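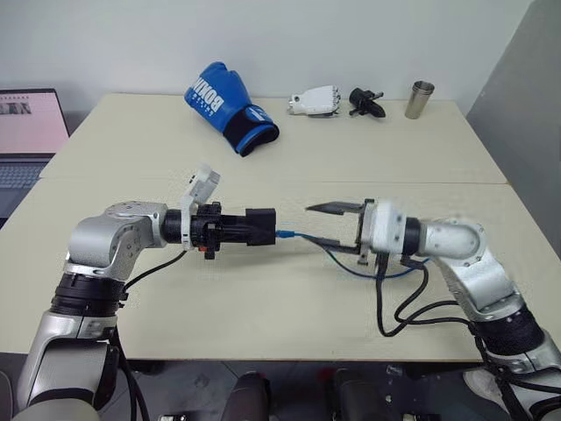
Boxing Glove Care and Storage: Frequently Asked Questions

Last reviewed Thursday, April 2, 2020. Maintained by Angeliki Pappas, equipment desk, Plellby Boxing Room.

What do these answers cover?

Training gloves with a closed cuff, used on bags and pads. Competition gloves are issued and collected by the organizer and are outside the scope of this page.

How should a glove be stored between sessions?

On its side, on a flat dry surface, with the cuff fully open and nothing resting on top. A glove standing on its knuckles carries its own weight on the padding and will slowly flatten there. A glove standing on its cuff gets no air inside.

Can I keep gloves in my bag overnight?

No. Take them out within 2 hours of training. If that is not possible, leave the bag unzipped and put a crumpled sheet of newspaper in each glove. Replace the newspaper in the morning.

How much space does a pair need on the shelf?

Leave 10 cm between gloves and at least the same between a glove and the wall behind it. Gloves pressed against a painted wall can leave marks on it, and blue and red dyes are the worst for this. The shelves in the Skurport annex are too shallow for 18 oz gloves. Use the long table there.

May other equipment share the surface?

Yes, if it is clean, dry and has no sharp points facing the glove. Metal cups are fine when empty. Do not set a full cup next to a glove. Tools with a nozzle or a tip should point away from the padding.
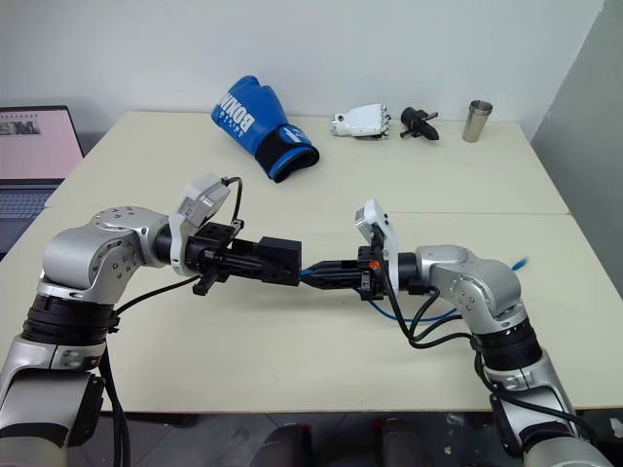
Cables deserve the same attention. A cable run under a glove will press a line into the outer layer if it is left for several days, and a glove tends to get dragged when somebody pulls the cable. Route cables along the front of the table and keep the gloves at the back.

How do I clean the outside?

Wipe with a damp cloth, then with a dry one. Mild dish soap is acceptable, a few drops in a bowl of water. Do not use alcohol or bleach on synthetic leather. Printed lettering should be wiped lightly in the direction of the print. Scrubbing across the letters lifts their edges first.

And the inside?

Wipe the lining with a cloth wrung out in diluted white vinegar, one part to four parts water. Open the cuff and let the glove dry for a full day before use. Do not pour anything into the glove. The foam holds liquid for a long time and there is no good way to get it back out.

Can I use a hair dryer or a radiator?

No. Heat hardens the foam and separates glued seams. A small fan aimed at the open cuff is safe at any speed.

Why does the cuff band fray before the rest?

The edge trim takes the most pulling. Put the glove on by holding the body of the cuff, not the trim. Loose threads should be cut flush with scissors. Pulling them opens the stitching further along. On closures with hook tape, pick lint out of the hooks with a stiff comb.

When is a glove finished?

Press a thumb into the padding over the knuckles. If you can feel your hand through it, the glove should not be used for partner work. Surface scuffs alone are cosmetic. A split seam over the thumb can be repaired once.

What happened to the Hrubý drying racks?

They were withdrawn in February. The pegs were too wide for small gloves and stretched the lining. Anyone still holding one should return it to the equipment desk.

Is a single glove worth keeping?

Yes. Hand it in with the size and side written on a paper tag tied through the cuff. Nearly 43 singles were logged last year and several were matched. Unmatched gloves are used for fitting and for display.

Where do I send a question that is not listed?

Leave a note in the Nestine box by the front desk, marked "equipment." Include the glove size and the closure type.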